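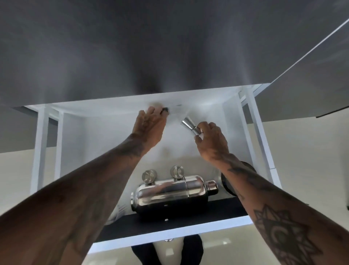
A jigger in hand and a steel cocktail shaker on the shelf of a white cabinet.

Bar robot out of service in Padport after door switch fault

The drink-mixing robot at the Keskinen bar in Padport has been switched off after it kept moving twice with its service door open. No one was hurt. Drinks are being made by hand, and the bar is keeping its normal hours.

The robot, a single-arm Druvell unit, was put in behind the counter in June. It picks up a shaker, fills it, shakes it and sets it down at a hatch for the bartender to pour. A clear door on the staff side gives access for cleaning and for changing bottles. When the door opens, the arm is supposed to stop and stay stopped until someone closes the door and presses a reset button.

On Nov 12, 2023 that did not happen. Bartender Eino Hirvonen opened the door to clear a spill during the evening shift, and the arm carried on toward the hatch with a full shaker. He stepped back and hit the emergency stop on the counter, which worked. The shaker fell and the floor behind the bar had to be closed off and mopped.

"I heard it still running, so I got my hand out of there," Hirvonen said. "The red button did its job. The door didn't."

It was the second time. A similar stop failure had been written up in the shift book two weeks earlier, but the robot started normally the next day and was left in use. Bar manager Ulla Vainio said that was a mistake.

"It should have been turned off the first time," Vainio said. "We took it for a one-off and we didn't call anyone. If a door switch misses once, the machine stays off until somebody has looked at it, and that's the rule here now."

Cornis, the company that services the robot, sent technician Tsutomu Aoki the following morning. He found that the bracket holding the door switch had worked loose and shifted 2 millimeters. At that distance the switch could still read the door as closed after it had been opened, depending on how the door was hanging. Aoki also found dried syrup in the lower hinge, which kept the door from sitting the same way each time.

The controller keeps a record of its last 700 cycles. Aoki went through it and found that 687 had finished with no warning of any kind. The rest carried a low-level notice that the door signal had flickered. Those notices go into the log but do not light up the panel, so the staff had no way of seeing them during a shift.

Pirjo Mäkelä, who handles safety reports at Cornis, said the company will change that setting on every Druvell unit it looks after. A flickering door signal will stop the arm and show a message on the panel. She said the unit in Padport was wired with one door switch and will get a second one, on a separate circuit, before it is allowed to run.

"One loose bracket should not be enough to defeat the door," Mäkelä said. "With two switches that disagree, the arm stops and it won't reset."

The robot's speed is also being looked at. With the door closed the arm moves at full speed. Service mode limits it to 200 millimeters per second, but service mode only starts when the controller knows the door is open – so on both occasions the arm was moving at full speed.

Vainio said the bar has had no trouble going back to shakers and jiggers. The staff were all trained to mix by hand, and the robot had only been taking orders for the six drinks on its own menu. Those drinks are still available. Waits may be a little longer late in the evening.

Eino Saarinen, who owns the bar, said he has not decided if the robot will return to the same spot. The gap between the back counter and the service door is narrow, and he would like staff to have more room to step away from it. Moving it would mean new water and drain lines.

The new switch and bracket are on order. Cornis will test the door with the arm running empty, then with a loaded shaker, and Saarinen said he wants the bartenders present for both tests. No date has been set for switching the robot back on.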